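Lenholm magazine cuts print run, moves letters page online

Cavstead Review to go from monthly to six issues a year
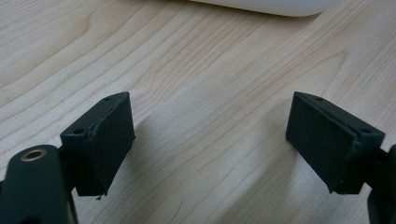
What's changing

The Cavstead Review is dropping every other issue from July. Subscribers got the email at 7am, staff got it at ten past. Nice order of doing things.

Owner Grube Media says print will go to six issues a year, with the site picking up the rest. The letters page goes online only. So does the crossword, which is the bit people will write in about, except they can't now, not on paper.

Cover price stays put. Page count goes up to 100, from 72, though the email doesnt say how much of that is adverts.

Who's going

Two posts out of the Lenholm office, both on the subs desk. No names given. The books section stays but loses its own editor and gets folded in with arts — again. Last time that happened it lasted under a year and the poetry reviews vanished for most of it.

Freelances have been told that work already filed will be paid at the old rate. Nothing yet on the new one.

The readers

853 of them had signed an open letter by lunchtime asking for the monthly to be kept. It was put together by Biltska, the small press upstairs from the Review, which has advertised on the back page for years and presumably would like a back page to advertise on.

Grube says it has recieved the letter and will reply "in due course". We asked when that was. No answer at time of posting. More when we get it.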